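4. Findings: what happens to knitwear between the wardrobe and the charity shop

4.1 The waiting pile

Most of the garments in the Clullthorpe interviews didn't go straight from use to disposal. They waited. On a chair, in a bag at the bottom of the stairs, in the boot of a car, on the spare bed. We call this the waiting pile, after a phrase used by one of the first people we spoke to, and it came up in nearly 103 of the diary entries without our asking for it. Earlier drafts of this paper treated the pile as a short stage. We no longer think so. For knitwear in particular it can last a whole winter, and then the next one.

Why knitwear? Shirts and trousers are let go when they stop fitting or look dated. Jumpers hang on. People said they were "still good", "good for the garden", "my warm one". A jumper with a hole in the elbow was described as good far more readily than a shirt with a missing button, which puzzled us both at first. Żak has argued (in the Prukden pilot) that warmth works as a kind of credit. The thing still does its job, so looks count for less. Urbańczyk is less sure and puts more weight on gifts, as many of the older jumpers had been given by a relative and could not be thrown out while the relative was alive. Both readings fit the diaries. We have left the disagreement in.

4.2 Mending, or meaning to

Households were asked each week to write down anything they had mended, tried to mend or meant to mend. The third column filled up fastest. Typical entries: "blue one, cuff, need wool". "Cuff again". "Still cuff". One household in Clullthorpe carried the same cardigan forward for 13 weeks running and then stopped writing it down, and when we asked, the cardigan was in the drawer and being worn, cuff and all.

Wool was the sticking point more often than skill. Getting the right colour meant a trip, and the last yarn shop in Clullthorpe had shut. Some people bought a ball that was near enough and were unhappy with it. Others used sewing thread, which held for a bit and then pulled. Ribbed pieces were thought the hardest, and several people who would happily darn a sock said they would not touch a ribbed cuff or welt — the stretch goes, the edge waves, and everybody can see were you have been.

Moths deserve more space than we can give them. Cedar blocks, lavender, the freezer, all mentioned, all defended with some heat.

4.3 Sorting at home

When the pile did finally move it was sorted first, and nearly always by hand on a flat surface. Bed, floor, kitchen table. People spread a thing out, looked at it, felt under the arms and along the neck, looked for the label. The label mattered in two ways. It told them what the garment was made of, which most had forgotten, and it gave the washing instructions, which most had ignored. Wool content was the usual reason for a change of mind. A jumper already on its way out was brought back when it was found to be pure wool, even where the owner had not worn it in years. Acrylic got no such mercy.

The order of work was much the same from house to house and we did not expect that. Lay flat, check, fold, decide. Deciding came last. Two people told us, separatly, that a thing neatly folded was harder to give away.

Figure 2. Blue ribbed garment laid out on a yellow wooden table.
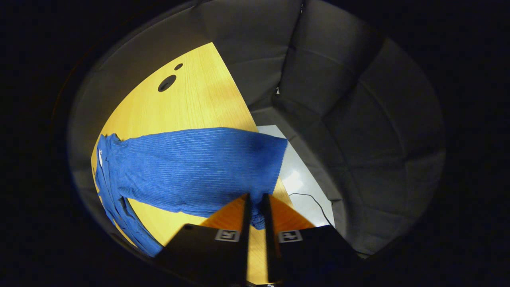 Does folding before deciding mean that more jumpers are kept? Probably, though the effect in our diaries is small and shows up mainly in homes with plenty of drawer space.

4.4 Out of the house

Three routes out. The charity shop took most of it, then family, then rags. Selling online was talked about a lot and done very little; the Rebelo listings site was named in 4 households and used in one, where a single cardigan sold and the seller said the postage took the fun out of it. Textile banks were distrusted. People did not know where the stuff went and said so.

Timing was lumpy. June was the busiest month for bags leaving the house, well after the cold weather, and the Zuvolgate shop told us it would rather have knitwear in autumn. It has nowhere to store it. Bags of good jumpers coming in at the start of summer are passed on to the rag merchant, a fate that would have upset most of our donors, who had agonised over them for months. We didn't tell them. Whether we should have is a fair question and we come back to it in section 6.

Limits, briefly. Small town, mostly owner-occupied houses, and people who agree to keep a clothing diary are likely to be people who think about clothes. Students are missing almost entirely. The Prukden pilot used a different form, with no column for meaning to mend, so the two sets can't be added together, only read side by side.

12 shares · 2 comments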